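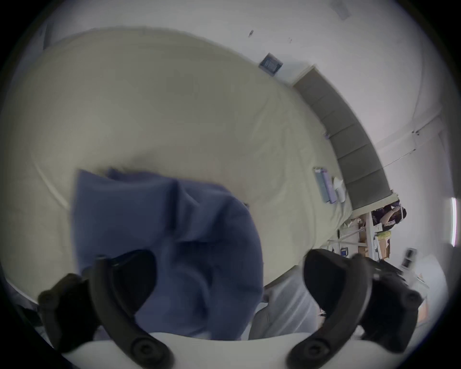
Jolene Tapsell thought the robot would take her job. She told her daughter so one September night, and she didn't sleep much after that.

Jolene cleans rooms at the Bellis, a hotel in Elville. Each room has a bed to make, a floor to vacuum, and things to put back where they belong. It is hard work for your back and your knees. Last year the hotel said it would try out robots made by a company called Merar.

What can a robot do in a bedroom?

Some jobs are easy for a machine. A cart that drives itself can carry clean sheets down a long hallway. It follows a map and stops if someone steps in front of it.

Cloth is much harder. A cup keeps its shape when you pick it up. A piece of cloth folds, slips, and bunches up, and it looks different every time. You can try this at home. Drop a T-shirt on your bed 5 times and see if it ever lands the same way.

A gripper has fingers a bit like yours, but it may have only two of them. Those two fingers have to pinch the cloth hard enough to hold it and gently enough not to pull on everything underneath. To learn this, a robot needs to be shown. People hold a gripper in their own hands and do the job with it while a camera records. The computer then studies the recordings. One set can have 2790 of them in it.

What changed for the workers?

The Bellis has 103 rooms, and people still make all the beds. The carts now bring up the sheets, so Jolene no longer pushes a heavy load. She spends about 15 minutes of each shift checking the carts and telling them where to go next. She had to take a class to learn how.

Not everyone likes it. Vernon Després used to push the linen carts. He works at the front desk now, and he misses walking around.

Words to know

Automation: using machines to do work that people used to do.
Gripper: the part of a robot that holds things.
Linen: sheets, towels, and pillowcases.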